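Lutley library's lost property gets a basket, and a deadline

The cardboard box under the front desk at Lutley library has been retired after 11 years of service, most of them spent losing its bottom. Lost property now goes into a woven basket with a braided rim, and anything left there for more than 27 days goes to the Nyanda thrift store on the corner.

The box was emptied in February. Beatrice Shirima, who runs the desk in the mornings, found single gloves, reading glasses, a bicycle pump and a casserole lid. The casserole itself has never been reported missing. There were also 2 sets of dentures, which have been passed to the county office in a sealed envelope, along with a polite letter.

"People come in asking for an umbrella and we hand them a choice of nine," Shirima said. "They usually leave with a better one."

The basket is shallow, and staff say that was the point. The old box was deep enough for a winter coat to settle at the bottom and stay there until the following winter. Anything that won't fit in the basket will hang on the hooks by the restrooms, where its owner may be shamed into noticing it.

Not everyone is won over. Guido Donati, a regular in the newspaper corner, said he had gotten used to the box and always knew where his scarf was. Asked why he hadn't taken the scarf home, he said it was warm enough in the library.

Money did come up. The library's furnishings budget for the year is $2,678, and the basket was charged to it under "storage, misc." Dennis Ndung'u, who keeps the accounts, declined to give the exact price but described it as less than the new stapler. 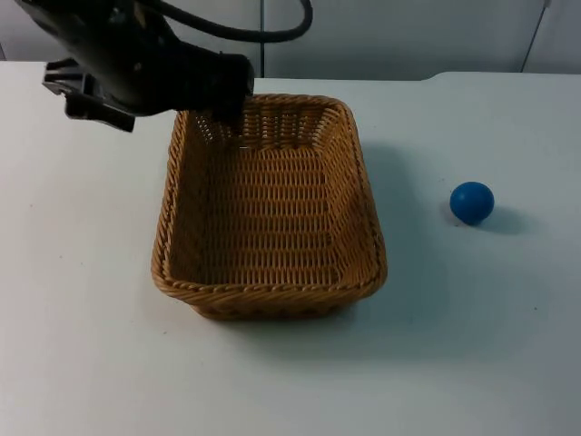 Owners can claim their things at the front desk until 6 p.m. and will be asked to describe them first. "Black umbrella" will no longer be accepted as a description. Anyone missing a casserole lid should bring the casserole.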